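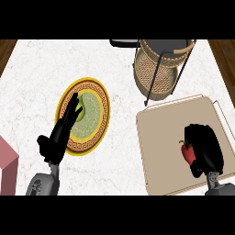

Ticket 445: Walking tour app sends visitors to the wrong side of the lagoon
Opened by: Debashish Dissanayake, Pirnstead Visitor Office
Assigned to: Apinya Saengthong, Desex support
Priority: High (was Low, then Medium, then a man in sandals came to the desk)
The Old Town and Lagoon walk in our visitor app has stopped matching the town. Stop 4 should be the Wako boathouse, on the north shore. Since the January update the pin sits on the south shore, in the parking lot of a tile shop. The tile shop is very nice about it. Visitors arrive there, press play, and listen to two minutes on the history of rowing while looking at samples. Please move the pin back.

Device: office tablet, plus whatever visitors bring in
App version: the one you told us to install
Steps to reproduce: open the app, choose Old Town and Lagoon, walk to stop 4, get annoyed

Reply, Apinya Saengthong, 9:12 a.m.
Thanks for the report. I can see the pin for stop 4 in the editor and it's on the north shore, next to the boathouse. Could you close the app fully, reopen it and try again? Please also check that the tour was downloaded after the update.

Reply, Debashish Dissanayake, 9:40 a.m.
Closed, reopened, deleted, reinstalled, downloaded again on the good Wi-Fi, which we have in one corner by the brochure rack. South shore. I then asked my colleague to try on her own phone, which had never had the app on it. South shore. We are now two people standing by a brochure rack.

Reply, Apinya Saengthong, 10:05 a.m.
Got it, so it isn't the old download hanging around. Can you tell me which language the app is set to on each device? And do the other stops look right?

Reply, Debashish Dissanayake, 10:31 a.m.
English on both. Stops 1, 2 and 3 are fine (market square, clock tower, fish steps). Stop 4 you know about. Stop 5, the Zollton Gardens gate, is in the water. I hadn't noticed because no one gets that far. They are all at the tile shop.

I switched my tablet to Portuguese to see what would happen. Stops 4 and 5 are correct in Portuguese. I don't speak Portuguese, and it took me a while to get back out of the menu.

Reply, Apinya Saengthong, 11:18 a.m.
That helps a lot, and sorry about the menu. Each language has its own copy of the stop list. When I open your tour in the editor I see the master copy, so everything looked fine from here. The English copy was saved separately at some point and has stops 4 and 5 shifted south. Did anyone in your office edit the English text lately?

Reply, Debashish Dissanayake, 11:26 a.m.
I fixed a comma.

Reply, Apinya Saengthong, 11:34 a.m.
In stop 4?

Reply, Debashish Dissanayake, 11:35 a.m.
In stop 4. And then one in stop 5, since I was there.

Reply, Apinya Saengthong, 12:10 p.m.
Okay, I can reproduce it. If you scroll the text box in the editor while the pointer is over the little map, the map moves and takes the pin with it. Saving the text then saves the new position too. There's no warning. I've sent this to the developers as a bug, so the comma is not being held against you.

What I've done for now: copied the pin positions for 4 and 5 from the master list into English and republished. Please delete the tour on your tablet and download it once more. Until the fix is out, click the padlock over the map before you touch any text.

Reply, Debashish Dissanayake, 2:47 p.m.
There is a padlock. I had taken it for decoration.

Downloaded it again and walked the whole thing this time, not just to the desk and back. Stop 4 plays at the boathouse. Stop 5 plays at the garden gate, though it starts 37 yards early, while you're still on the bridge. I can live with that. The view is better from there anyway.

Two things left over:
- The app still says the walk takes 92 minutes. It took me 65, and I stopped for a coffee.
- Visitors who downloaded the tour before today presumably still have the bad pins. Do they need to do anything?

Reply, Apinya Saengthong, 3:20 p.m.
The time is typed in by hand on the tour's front page, so you can change it yourself. That page has no map on it, so it's safe to scroll. Old downloads will ask to update the next time they're opened with a connection. Anyone who ignores the message keeps the old pins, so a note at your desk wouldn't hurt.

Reply, Debashish Dissanayake, 3:52 p.m.
Note is up. Time changed to 65 minutes, coffee included. I also rang the tile shop to tell them it was over. They sounded a little let down and asked if they could be a stop. I said I would open a ticket.

Status: Resolved, workaround in place
Linked: map pin moves when text box is scrolled (open, with developers)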